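Section 6. Placing the Monitor and Starting an Area Survey

6.1 Before You Begin

This section explains how to place the Nestuvia 400 Area Noise Monitor in a work area and start a survey. It applies to fixed placement only. For monitoring worn by an employee during a shift, refer to the Personal Sampling Supplement supplied with the shoulder clip.

The following items are needed:

Nestuvia 400 monitor, fully charged
Turton windscreen
Field calibrator, with its current certificate
Tripod or shelf bracket
Survey Record, Form 392

A fully charged battery supports 16 hours of continuous logging. If the survey is expected to run longer, use the Umali power dock. Do not change from battery to dock power while a survey is in progress. The monitor will close the file and open a new one, and the two files cannot be joined later.

CAUTION: The monitor is not rated for use in areas where flammable gases, vapors or combustible dusts may be present. Do not place it in such areas, even for a short reading.

6.2 Dividing the Site into Work Areas

Each survey file covers one work area. A work area is a part of the site in which employees are exposed to the same sources of noise for most of the shift. Walls and doors are a useful starting point but do not settle the question. A large open shop may hold several work areas, and two small rooms joined by an open doorway may be one.

1. Obtain a current floor plan and check it against the site on foot.
2. Mark each noise source on the plan, including fans, compressors and overhead ducts.
3. Draw the boundary of each work area.
4. Give each area a short code of up to 6 characters. The code must match the entry made later on the monitor.
5. Have the plan initialed by the area supervisor.

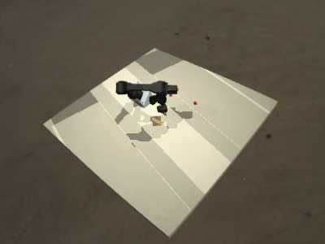

Enter each noise source on Form 392 under a plain description that another person could match to the equipment without help. Manufacturer names and asset tags may be added but should not stand alone, as tags are often moved or painted over. Write what can be seen from a normal standing position, together with what the equipment stands over or beside. "Black robot arm over flat pale board, dark brown floor" is an acceptable entry. "Arm, bay side" is not. If two sources would have the same description, add the nearest column number or doorway.

NOTE: Equipment that is shut down on the day of the survey must still be listed. Enter "not operating" in the Status column and schedule a second survey for a day when it is in normal use.

6.3 Field Calibration Check

A calibration check is required before and after every survey. Results collected without both checks are marked "unverified" in the report, and this marking cannot be removed.

1. Leave the monitor and the calibrator in the work area until both have reached room temperature.
2. Remove the windscreen.
3. Press and hold MENU until the Setup screen appears. Select CAL CHECK.
4. Seat the calibrator squarely over the microphone. Do not force it.
5. Switch on the calibrator and wait for the reading to settle.
6. Press OK. The screen shows either PASS or ADJUST.
7. If ADJUST is shown, press OK a second time and repeat the check from step 4.
8. Switch off the calibrator, remove it gently and refit the windscreen.

If ADJUST is shown three times in succession, withdraw the monitor from use and return it to Pestley for service. Do not attempt to open the microphone housing.

6.4 Placing the Monitor

The microphone should be at the ear height of the employees who work in the area, seated or standing as the job requires. Keep it clear of walls, partitions and large flat panels, which reflect sound and raise the reading.

1. Select a position close to where employees normally work. Do not block a walkway, exit, eyewash station or electrical panel.
2. Open the tripod fully and lock each leg. If a bracket is used, confirm that the shelf does not vibrate.
3. Fit the monitor to the mount and tighten the collar by hand.
4. Point the microphone upward unless the survey plan states otherwise.
5. Route the dock cable, if used, along the wall and cover it where it crosses a path of travel.

WARNING: Do not fasten the monitor to moving machinery or place it within the reach of moving machinery. Follow the site's energy control procedure before entering any guarded area to place or recover the monitor.

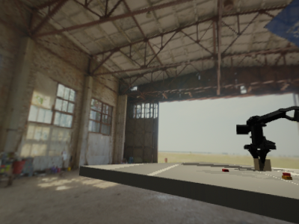

Record the position of the monitor closely enough that a later survey can be carried out from the same spot. Two measurements to fixed points are required, and building columns and door frames are preferred. Benches and tables may be used only if they are secured in place. On such a surface, an existing marking makes a good line to measure from: on a dark gray tabletop with a straight white stripe running diagonally across it, measure from one end of the stripe, and state on the form which end was used. Do not measure from loose items on the surface. Do not add tape or paint of your own without permission from the area supervisor.

6.5 Starting the Survey

1. From the Home screen, select NEW SURVEY.
2. Enter the area code exactly as it appears on the floor plan.
3. Select the response setting and exchange rate named in the survey plan. If no plan is available, stop and consult the site safety office. Do not accept the values left by the previous user.
4. Confirm that the clock is correct.
5. Press START. The indicator flashes green while logging is in progress.
6. Write the start time on Form 392 and sign the form.
7. Lock the keypad by pressing MENU and OK together.

Employees in the area should be told that the monitor measures sound level only and does not store speech. A notice for posting is included at the back of this guide.

6.6 Indicator Signals

Flashing green: logging
Steady green: ready
Flashing amber: battery low
Steady amber: memory nearly full
Flashing red: overload at microphone
Steady red: fault; see Section 9

A brief overload does not end the survey. The event is saved with its time and should be explained in the Remarks column where the cause is known.

6.7 Questions

Questions about this section may be addressed to Rogelio Cruzado, Technical Publications, Pestley. Please give the serial number and the software version shown on the Setup screen. Replacement copies of Form 392 are issued each January, and earlier versions of the form should be discarded at that time.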